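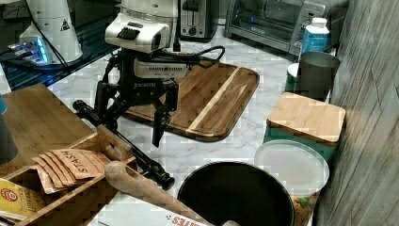 Kitchen worktops and fittings – tenancy and deposits

Deduction for worktop stains at the end of a furnished let

Submitted by a tenant in Derside

I have received notice from the letting agent, Garnard, that it intends to retain 200 pounds of my deposit in respect of marks on the kitchen worktop. The tenancy ran for 36 months and ended in March. The check-in inventory, prepared by Homari, records the worktop as "good" and contains no photographs of it. The agent has not supplied an invoice or a quotation. Am I obliged to accept the deduction, and what should I send in reply?

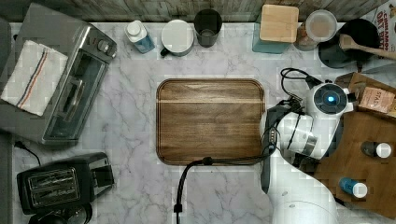 I should add that I reported a leaking tap in writing during the first year, and that at least one of the marks is beside the sink. The repair was carried out after a second letter.

2 answers

Tin-yau Kuo, housing adviser

You are not obliged to accept the deduction as proposed. A landlord may claim for damage but is expected to make allowance for fair wear and tear, having regard to the length of the tenancy and the age of the item. Please write to the agent and request the following:

the check-out report, with dated photographs of each mark
a quotation or invoice for the work
the age of the worktop and its original cost

Enclose copies of your letters about the tap. If the agent does not alter its position, you may ask the deposit scheme to decide the matter. The scheme will look only at the evidence submitted, and a one-word entry in an inventory is seldom of much help to a landlord. Do check the time limit for raising a dispute.

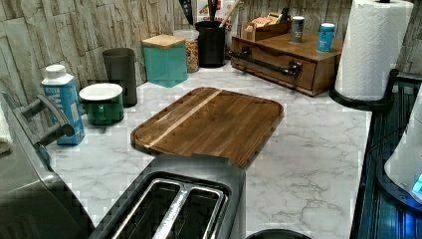

Marble-patterned worktop with a wooden board and a toaster.

Member, Kan

I would dispute it. My former landlord asked for more than 3,000 for a whole new kitchen and the claim was reduced considerably, although that was some years ago and the rules may have changed. Telephone on a Tuesday if you can – the lines are quieter.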